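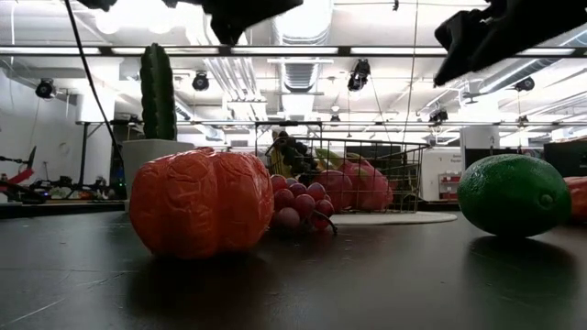

4.2 Start of shift at the Maso sorting table

1. Put the wire basket on the round white mat.
2. Lay the practice fruit on the dark table.
3. Select program 11 and press Start.

Caution: keep hands away from the gripper – it can move without a sound.

Note: the operator now checks and corrects, and lifts much less.
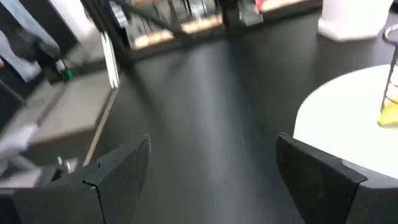

Isaksson writes that the first week felt slow, and that operators should change place every 9 cycles.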